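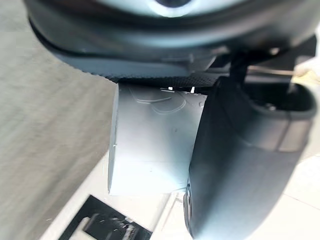

# Ruvgate creek names

Place names for the creeks, fords and springs in the Ruvgate valley, old spellings next to current ones. One CSV, one notes file. Quick readme so people stop emailing me for the column meanings.

3 shares · 2 comments

## What's in it

- `names.csv`: one row per spelling. Not per creek! A creek with four spellings gets four rows
- `notes.txt`: my running notes, messy, mostly about Dromine
- 200 rows right now, a few still without a source

## Columns

- `id`: row number, don't rely on it, I re-sort
- `place_id`: this is the one to join on
- `spelling`: exactly as written in the source, typos and all
- `current`: the name on today's road signs. Blank if there is no sign
- `source`: short code, list at the bottom
- `kind`: creek, ford, spring, pond
- `sure`: y / n / m (m = maybe)

Encoding is UTF-8. If the accents look broken in your spreadsheet, import it instead of double clicking.

## Where the names came from

Mostly the Skamberg parish ledgers, typed up by Liya Kahsay over one long winter. She did the hard part. I matched her list against the Orozco survey sheets, which use there own spelling for nearly everything and drop every second vowel.

49 rows come from old letters. Handwriting is bad in those. Where Liya and I read a word differently both readings are in, marked m.

Ikechukwu Osagie checked the fords. He walked the ones on the east side and fixed six that I had on the wrong creek. West side not checked yet.

## Known problems

- Dromine is two places. Dromine the spring and Dromine the ford, around 10 miles apart. Same spelling in the ledgers. I split them by which page they were on, could be wrong
- "Upper" and "Over" get swapped in the survey sheets. Left as is
- Ponds are thin. Nobody wrote down ponds
- Some creeks moved. Name stays with the water, not the old bed, except Mill Run, where I did it the other way and haven't gone back
- Duplicate spellings with a different capital letter count as seperate rows. Lowercase everything first if you want a clean count

## Using it

Copy it, map it, print it. Please keep the `source` column if you pass it on. Credit "Ruvgate creek names" and Liya by name.

Don't use it for property lines. Two people have asked. The places are good to the nearest field at best.

## Source codes

- SK: Skamberg ledgers
- OR: Orozco survey sheets
- LT: letters
- IO: Ikechukwu, on foot
- ?: I lost the slip of paper

## To do

- west side fords
- go through the last 100 ledger pages, Liya has them
- coordinates for springs (only have them for creeks and a handful of fords)
- new version in September, if the ledger pages are done by then

Corrections: leave a comment with the `place_id` and the page you saw it on. I get to them Tuesday evenings.

2 comments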